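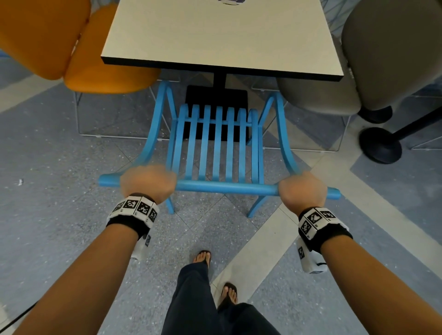

Light blue chair at the white table, both hands on the top rail.

April, 4.40 pm
Shen freighter kit, hull 26

Cockpit canopy reprinted overnight at 100 microns, much better, still a ridge on the port side near the turret ring. Sanded with 2000 then 3000 wet, went through to primer in one spot. Touch up tomorrow.

Aliki Vasilakis wants the Bota gunship to share landing legs with the Shen. Fine by me but the strut angle is wrong for the Bota, belly guns would hit the deck. Told her to check the side view in the Tisham rulebook, the old one, not the reprint. Reprint has the engine pods swaped.

Colour: grey hull, rust red stripe. Fistusico fleet markings go on after the gloss coat NOT before. Lost a whole set of decals doing it the other way on the shuttle.

Still to do
- fill seam behind the cargo ramp
- magnets for turret, polarity!! mark with pen first
- canopy tint, try smoke over clear
- ask Aliki if fighters dock on top or underneath, lore says both depending on the chapter

Glue nearly out. Left wing clamped, dont touch til morning.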